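Progress report to the Grelance Fund: tracing timber money in Prerthorpe
21st September

Hi Bülent, as promised, a quick catch-up on how your grant is being spent.

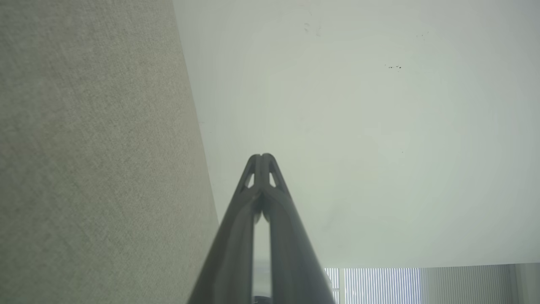 Where we've got to

We've now been through 700 of the 2000 sawmill invoices we asked for back in July. I'd hoped to be further on, but the Vemlow batch came as scans of faxes (really!) and I ended up typing a lot of it in by hand. The good news is that the Uçar export records match up nicely with the port ledgers, so that part is pretty much done.

What we're seeing

About 40 shipments were billed well below the going price for hardwood, and most of them went through the same 2 trading companies. I don't want to call it laundering yet - there could be a dull explanation, like low-grade lumber or old contracts. But I've asked both companies for their grading sheets, and one has already written back to ask for more time.

Money

We're a bit under on travel and a bit over on translation. Could I move the leftover travel money across? I'd rather ask now than surprise you in the final accounts.

Next up

I'll finish the Vemlow invoices first, then start on the bank side, where I expect things to slow down again. The draft risk summary will come to you before it goes to anyone else, and if you'd like a call about the shipments in the meantime, just shout - mornings are best for me.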